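Don't blame the bag

I've had it with people telling me the bag was the problem.

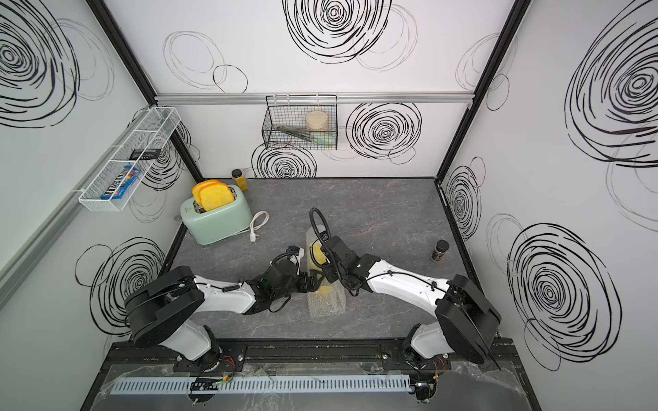 Back in March our left arm at Flitcombe froze mid-task with its gripper shut, and it took me 2 goes at the stop button before the power dropped. Two! Everyone wanted to chat about slippery plastic. Fine, bags are a pain, but a stop button that works on the second press is a broken stop button, and I'd bin a whole week's runs to get it sorted first.

Filed under: Robots, Opinion
Last updated: September 3, 2019
© Evaristo Tapia | Contact | Back to top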